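The Night Bus to Plunley

Milagros Prieto had never won anything before, and now she had won a trumpet!

It came in a case with a broken latch, and it was hers because she had guessed the weight of a pumpkin at the Norlow harvest fair. Three hundred pounds, she had said, and the man with the clipboard had gone pale and shaken her hand twice.

"Do you play?" asked Rin Sugiyama, who was saving her a seat at the back of the bus.

"Not a note," said Milagros, beaming. "Isn't it wonderful?"

The bus left at 8, with rain running sideways down the windows and the heater blowing on everybody's ankles. By the second hill Milagros had the trumpet out. She wiped the mouthpiece on her scarf, took the biggest breath of her life and blew.

It was a terrible sound. It was like a goose falling down a well. Old Florencio Nieto woke up four rows ahead and shouted, "Toledo!" which was where he had been in his dream.

"Again," said Rin.

So she did it again, and this time there was something in it, a round gold bit right in the middle of the goose. Florencio heard it too. He came swaying down the aisle, holding on to the seat backs, and lowered himself beside them.

"Lips tighter," he said. "Like you're spitting out a seed. I played this thing for 7 years in the Wanov town band, and I was awful for four of them. Best years I ever had!"

She spat out the seed. The note came, and it stayed, and it filled that whole damp bus from the driver's mirror to the emergency door. Somebody clapped. Somebody else asked if she knew any waltzes.

"I know one note," Milagros called back, "but you can have it as long as you like!"

They had it all the way to Plunley. Florencio beat time on his knee, Rin hummed a tune around it, and when the doors opened in the square they were still going, out into the November rain, laughing so hard that the note kept coming apart.

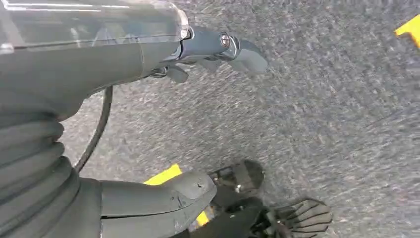
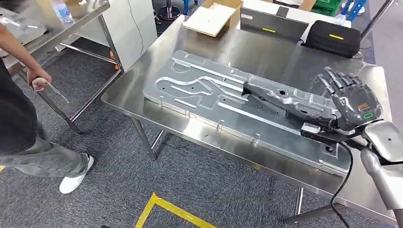
First, an arm over speckled carpet; second, a hand with its fingers spread slightly above the worktable.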